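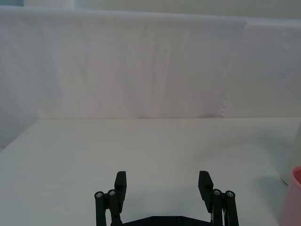 ## Futero hand-guiding and remote teaching kit: equipment review

Prepared by Toàn Bùi for the Clurkwood teaching workshop, December 23, 2018

The Futero kit allows an operator to show a robot arm a task in two ways. The arm may be moved by hand, with the motors relaxed, or driven from a second, smaller arm placed on another desk. Both methods store the movement together with the view from the wrist camera. The workshop has used the kit since June and has recorded 1000 demonstrations with it, chiefly picking up cups and setting them down again.

### Hand guiding

New operators learned this method within a morning. The arm is light to move near the middle of its reach and noticeably stiffer when fully extended. The release button is poorly placed: a left-handed operator must reach across the forearm to hold it. Hands also enter the camera view unless the operator stands well back, and 13 recordings were discarded on that account.

### Remote control

Remote control gave cleaner recordings and is the method we now prefer. The leader arm follows the wrist faithfully, but its trigger offers little feeling of grip. Operators tended to close the fingers too far on thin-walled cups. The Vương leader arm, tested on the same bench, has a firmer trigger and a shorter cable.

### Gripper and camera

The two flat finger pads suit straight-sided objects. The linkage screws take an ordinary hexagon key and should be checked weekly. The wrist camera keeps both pads in sight when the fingers are spread, so an operator working from the screen can judge the approach. Plain white surroundings helped our operators to line up on coloured cups; pale objects were harder to make out at the side of the view.

### Software

Recordings export to Datanum without conversion. Trimming the start and end of a demonstration takes six separate steps, and there is no means of undoing a cut. The printed manual omits this.

### Assessment

Recommended for teaching rooms with two desks available. Sites intending to rely on hand guiding alone should ask for a trial period first. Spare finger pads should be ordered with the kit, as ours arrived a month after the request.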